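Narkatow Street Food Co-op
Minutes of the July General Meeting

Held in the upstairs room, Matlala Hall. The meeting opened at 6:35 p.m.

Chair: Funmilayo Olaniyan
Minutes: Wekesa Owino
Also on the board and present: Oskari Keskinen, Pallavi Negi, Lamai Prasertsri
Members signed in: 57. Quorum was met.

1. Minutes of the last meeting

Pallavi asked that item 4 be corrected. The vote on the delivery door was to get quotes for a repair, and the minutes said replacement. With that change the minutes were approved.

2. Matters arising

Delivery door. Two quotes are in and a third firm has not called back. Oskari will go with the lower of the two if nothing arrives before the next board meeting.

Bike rack. Installed. One member said it stands too close to the ramp. Lamai measured it after it went in and the ramp is clear, but bikes parked on the near side stick out. A sign will go up asking people to fill the far side first.

Egg cartons. We are still getting more back than the farm will take. Cartons that are stained or missing a lid should go in the recycling at home.

3. Money

Pallavi went through the quarter. Sales were up a little on spring, mostly in produce and bulk. Dairy was flat. The store ended the quarter with a surplus of $3,209 after wages, rent and the freezer repair. The freezer work cost more than the board had set aside, and the difference came out of the equipment fund.

A member asked whether the surplus would go toward a refund at year end. Pallavi said it was too early to tell, since the fall quarter carries the insurance payment. The same member asked for the wage line to be shown separately from payroll taxes in future reports. Agreed.

Report accepted on a show of hands.

4. Opening hours

The board proposed opening at 8 a.m. instead of 9 through the end of September. Staff are already in the building at that time for deliveries, so the extra cost is one cashier for one hour.

Points raised from the floor:

Parents with school drop-off would use the earlier hour, but school is out for most of the trial.

The bread does not arrive until after 8:30. Lamai has asked the bakery and they cannot come sooner.

One member would like a later closing time and thinks more people would use it. The board will cost this for the fall meeting.

Motion to run the earlier opening as a trial: carried, with two against.

5. Shopping baskets and carts

This item was held over from spring. We are short of hand baskets at busy times. Some are cracked at the rim, and a few have gone home with members and not come back. Please check your cars and porches.

Oskari looked at three choices: more plastic hand baskets like those sold by most shop suppliers, rolling baskets with a pull handle, and small two-level carts. The rolling ones are popular in bigger stores, but our aisles are narrow and the corner by the bulk bins is already tight. The small carts would need a place to park, and the only free wall is where the notice board hangs.

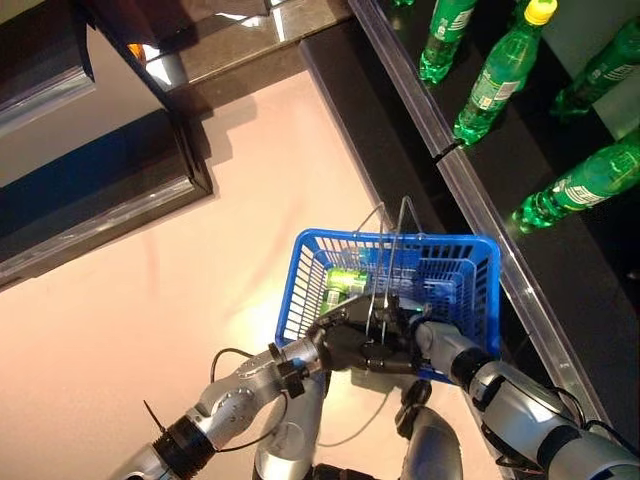 Item 5: Blue plastic hand basket with wire handles.

Discussion was long. Several older members said a full hand basket is too heavy for them and asked that the board not rule out wheels. Others pointed out that people leave baskets on the floor while they read labels, and that a rolling basket takes up more floor than a carried one. Lamai suggested buying hand baskets now and borrowing two rolling baskets to test in the aisles. There was also a request for a second stack of baskets near the produce, so that people who come in for one thing and end up with six do not have to walk back to the door.

Motion (Prasertsri, seconded Negi): buy 35 plastic hand baskets, place a second stack by the produce, and report back on rolling baskets in the fall. Carried.

Color was not voted on. Oskari will buy whatever is in stock.

6. Supplier changes

Muto, who have supplied our dried beans and lentils, are raising their minimum order. Lamai said we can meet it if we order every other month, but storage would be a problem with chickpeas in particular. She has samples from Pomemora, who sell in smaller sacks at a slightly higher price per pound. The samples were passed around. Members who cooked with them earlier in the month said the black beans were fine and the red lentils had more grit than they were used to.

It was agreed to stay with Muto for lentils and chickpeas and try Pomemora for black beans. The board will look at the numbers after two orders.

Canned tomatoes: the short supply should be over by August. The limit per household stays in place until then.

7. Work shifts

Nearly a third of evening shifts went unfilled in June. Wekesa said the sign-up sheet is part of the trouble, as it hangs behind the counter where only people already on shift can see it. It will move to the entry — next to the bulletin board, at a height everyone can reach — and a copy will go out with the weekly email.

There was some disagreement about whether members who miss shifts should lose their discount for the month. The present rule allows for it but it has not been used in years. Funmilayo asked that anyone with a view send it to the board in writing before the fall meeting. No vote was taken.

Closing shift members are reminded to pull the blinds on the produce case and to take the compost out to the yard. It was left in twice last month and the smell was bad by morning.

8. Any other business

A member asked about allergen labels on the bulk bins. The sesame label had fallen off one bin. Lamai will replace it tomorrow and check the others.

The knife sharpener will be back at the store in August. Bring knives wrapped, with your name on them.

Funmilayo thanked the members who painted the back stairs. Please keep using the handrail side until the non-slip strips are down.

9. Actions

Oskari: door repair, basket order, loan of two rolling baskets
Pallavi: separate wage line in the quarterly report, cost of later closing
Lamai: bulk bin labels, Pomemora order, bike rack sign
Wekesa: move shift sheet, add it to the weekly email
Funmilayo: collect written views on missed shifts

The meeting closed at 8:20 p.m. The next general meeting will be in October, in the same room.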